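Skovetar 1.8 adds Lirkenari campaign and reworks hit detection

Plomitz has released version 1.8 of its turn-based tactics game Skovetar for PC. The update adds the Lirkenari campaign, two playable units and a new method for resolving line of sight. It is free to owners of the base game and can be downloaded now. A console version is planned for August.

The campaign consists of a chain of linked battles set in the river delta south of the original map. Unit losses carry over from one battle to the next, and supplies can only be replaced at ferry stations. Water levels change every four turns. Units left on a flooded tile lose their movement for that turn but keep their action, so archers and engineers can still be used from a poor position.

The two new units are the Dredger and the Signaller. The Dredger can lower or raise a single adjacent tile by one step, at a cost of its full movement. The Signaller has no attack. It passes its unused action points to any friendly unit within five tiles, provided there is a clear line between them. Both units are available in skirmish mode straight away and do not need to be unlocked in the campaign.

Line of sight was previously checked from the centre of one tile to the centre of another. Version 1.8 checks from each corner and takes the best result, then applies a cover penalty according to how many corners are blocked. Lead designer Mechthild Schnyder said the old method gave wrong results on slopes.

"A unit standing one step above a wall could be seen but not hit, and the interface showed a normal hit chance," she said. "We had 191 reports on that one fault. The fix meant changing the check itself, and every existing map then had to be tested again."

The percentage shown before an attack now includes the cover penalty. Holding the right mouse button over a target opens a breakdown of each modifier in the order in which it is applied.

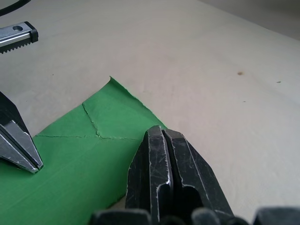

Balance changes

Heavy infantry costs 800 supply, up from its former price, and no longer ignores the first point of flanking damage. Scouts keep their sight bonus in fog. The Nägeli crossbow, which players had been pairing with the overwatch skill to fire twice in one enemy turn, is now limited to one reaction shot. Its base damage is unchanged.

Computer-controlled opponents will retreat from a fight when their supply line is cut. On the two highest difficulty levels they also attempt to retake ferry stations before advancing. Schnyder said the studio expects to adjust this behaviour after release, as it makes some of the shorter skirmish maps slower to finish.

The full change list has 167 entries. Most of them are corrections to text, sound triggers and controller input. A crash that occurred when loading a saved battle with more than one active weather effect has been fixed, and the map editor can export files to a folder of the user's choice.

Saves and multiplayer

Saved campaigns from version 1.7 will load in 1.8, but battles saved part-way through will restart from the deployment phase. Replays recorded in earlier versions cannot be played back. Players who want to keep them can stay on 1.7 by choosing the legacy branch in the launcher.

Ranked multiplayer has been reset and all accounts start at a rating of 2000. Matches between players on different versions are not possible. Lirkenari maps are excluded from the ranked pool for the first season and can be played in unranked matches only.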